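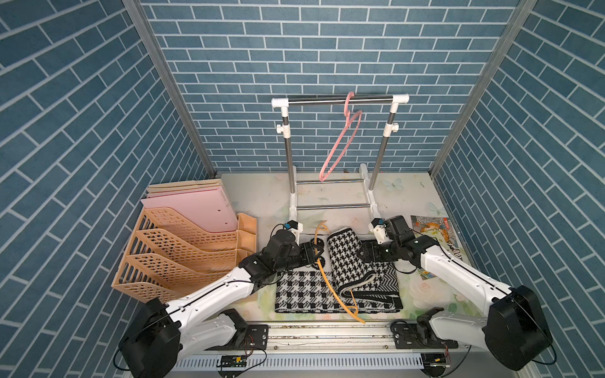

**Hanging and Storing Knitted Scarves**
Mernar Household Skills Program, Unit 20
Prepared by Lacey Mellor and Benedito Miranda

Knitted scarves stretch when they are hung by one end. Participants should learn to hang them folded, with the weight divided evenly on both sides of the hanger.

## Materials

- One clothes rack with a top bar
- One plastic hanger for each scarf
- A clear, flat surface

## Procedure

1. Set the rack to a comfortable height and tighten both adjustment knobs. Press lightly on the top bar to confirm that it holds.
2. Lay the first scarf flat and smooth it from the center outward. Scarves that have been rolled must be opened fully before folding.
3. Fold the scarf in half lengthwise, then bring the two ends together.
4. Place the hanger beside the scarf with the hook pointing away from you. Pass the ends through the hanger and over the lower bar until both sides are of equal length.
5. Lift the hanger by its hook and place it on the rack. Keep one hand under the scarf until the hook is seated.
6. Repeat with the remaining scarves, leaving a hand's width between hangers.

## Notes

Thick scarves with ribbed borders may slide on smooth plastic. Fold these once more before hanging.

Damp scarves are to be dried flat and hung only afterward. Books, folders and desk organizers should be kept clear of damp knitwear.

Scarves that will not be worn before January may be folded and placed in a drawer. Questions about this unit should be directed to Érica Lopes, extension 3423.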